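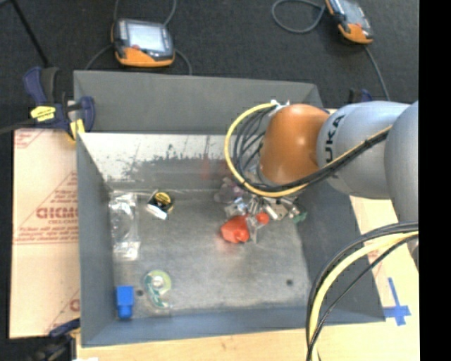 Should I leave the metal bare or paint it?
I get this one every week, usually from people who just bought their first big steel bin secondhand and are worried about how it looks. I say leave it! A floor with that brushed, worn look, all cloudy light and dark patches, doesn't bother me one bit, and paint inside a parts bin ends up as flakes stuck to your parts. Save your painting energy for the outside.

What about holes in the bottom?
Depends what you keep in there. Small drilled holes are handy if the bin lives somewhere damp — mine sit by the roll-up door and I'd hate to find a puddle in March. If you store screws or anything tiny, lay a rubber mat down first.

How do I get color streaks off the walls?
Rag, warm water, dish soap. If the streak is still there after that, try a plastic scraper (I use the Danik one, the wide one with the dull edge). I quit using wire brushes after I scratched up a perfectly nice Cellard bin, and yes, I'm still sore about it.

How full is too full?
I stop well below the rim. You want to reach the last piece without tipping the whole thing over, and you want to see what you're grabbing.

How often do you empty them?
Every 3 months, all 7 of them. Everything comes out, the floor gets swept, and whatever doesn't belong goes in the "ask Ye-seo" box. (Ye-seo Tak runs the shelves next to mine and can identify any bracket ever made.)

Do you sell bins?
Nope, sorry! I only write about them. Try Pleveck for used ones, and measure your doorway before you go.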